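Home > Forums > Hardware > Buying and Budgets
Filed under: grippers, data collection, small labs

traston_lab
We have money for hand-held grippers before December and I need to settle the count. The plan was 6 units, plus 21 sets of spare finger pads. Is that too many pads?

erna74
Pads, no. Units, maybe. We bought too many and half sit charged on a shelf. Budget for people and floor space first.

Mạc
Disagree with erna. Spare units saved us twice when a finger mount cracked. I would cut the pads and keep the 6.
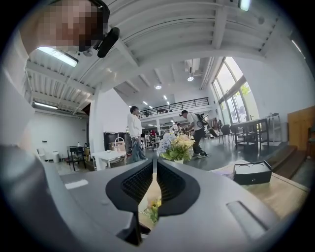
Hand-held gripper at the flower table, ridged pads on both fingers.

Ridges like those lasted us some 47 hours of table work before they got slick. Soft stuff like petals and leaves hardly wears them. Boxes do.

erna74
47 hours is low. What were you picking up, bricks?

Mạc
Cardboard, mostly. Dusty.

dilberg
Also price the headsets. We left them off the first quote and had to go back for a second approval — took longer than the grippers did to ship.

traston_lab
Headsets are on a separate line. I'll go with 6 units and drop to 12 pad sets, then reorder if Mạc is right about cardboard.

Reply | Quote | Subscribe | Next thread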